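We use cookies to improve your reading experience. By continuing to browse you accept our cookie policy. Accept | Manage settings

3.2 Bins, blocks and the marks that use leaves behind

Sorting bins are among the most ordinary objects in a workroom, and we think they deserve a much closer look than they get. Trays, tubs and boxes have been part of the Skosstead collection from the start, yet earlier work on the collection dealt almost entirely with what was kept inside them. In this section we turn to the containers themselves, and to the small blocks that were handled in them. The main question is a simple one: how much can a reader learn about the use of a bin from its surfaces alone?

The answer, we are happy to report, is quite a lot. Our survey covered 274 containers, each looked at by two readers working apart from one another. Readers marked scrapes, dark smudges, pale patches and worn bands on a printed outline of the bin, then compared sheets. Where the sheets disagreed, the container came back out and both readers looked again together. These second looks were some of the best hours of the project, and several of the terms we use below were settled in them.

We sort wear into two broad kinds. Line wear is made up of thin marks with a clear direction, such as a scrape running up and down a wall. Field wear is a patch or band with no clear direction, often with an uneven edge. The two can sit on the same surface. In Figure 4, for instance, the sloping panel inside the gray bin has thin vertical scrapes on its pale upper portion and a darker worn band lower down, while the flat floor is scuffed, with lighter areas around the center.

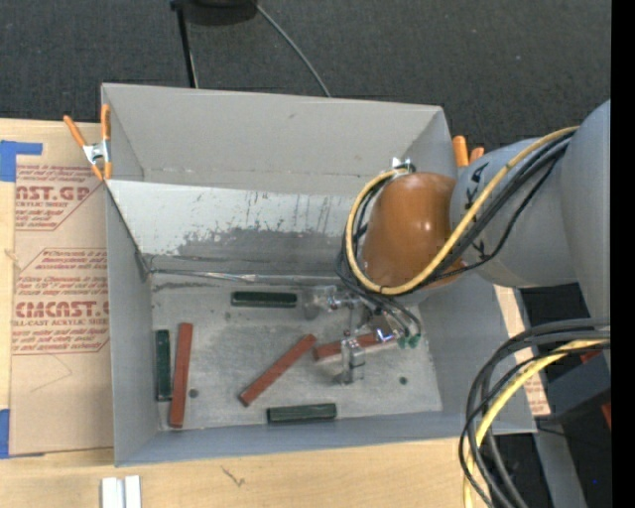 Sloped surfaces turned out to be a special pleasure to work with. A block set down on a slope may slide, tip or come to rest against a neighbor, and each of those can bring a different edge into contact with the surface. Flat floors are harder to read, as blocks can be pushed in any direction and the marks cross one another until no single path stands out. We therefore scored slopes and floors on separate sheets, with a scale of 0 to 5 for each.

Figure 4. Open-topped gray bin with brick-red and dark green blocks, Bako series. Note the irregular edge of the darker band on the sloping panel, and the dark smudges on the floor near the seam.

The seam between a slope and a floor needed a sheet of its own. It is a meeting place for dust, crumbs of material and rubbed-off color, and it is also where readers disagreed most. One reader would call a dark smudge wear and the other would call it dirt. We did not clean any container before scoring, so that choice stayed open, and we recorded both readings. A crumpled or shiny seam was noted as a feature of the bin and left out of the wear score.

Blocks were scored by color group and by how they lay. Tzu-hsuan Kao drew up the resting-position key, which has 8 entries and is a lovely piece of work. It separates blocks lying alone from blocks leaning on a wall, and blocks lying side by side from blocks that cross. We had expected the key to matter only for the Pandia series, where the blocks are long and thin. To our delight, it worked just as well for the shorter blocks of the Bako series and needed no new entries.

A caution about color is in order. Dark marks are easy to find on a pale panel and easy to miss on a gray floor, so a bin with a pale slope may seem to have had a harder life on that side. We tried a correction based on surface tone in the Oltuta trial set, and it brought the two readers closer together on floors. It made little difference on slopes. The corrected scores are used in Section 4, with the raw scores kept beside them.

We also want to be clear about what wear cannot tell us. A scrape gives a direction but no date, and a worn band may come from one rough month or many gentle years. Workroom notes helped for part of the Pandia series, where bins were entered in a log when they changed tables. For the rest, we treat wear as a record of contact and leave its age alone.

Reader comments (3)

mdl_archive: Really enjoyed the part on seams. We have the same smudge-or-dirt argument over our drawer liners. Did you try scoring under a side light?

Tzu-hsuan Kao: We did for part of the Oltuta set! Scrapes were easier to see, smudges were not. It should be in the next write-up.

paperbox: Is the resting-position key available to download? I would love to try it on toy blocks with my students in March.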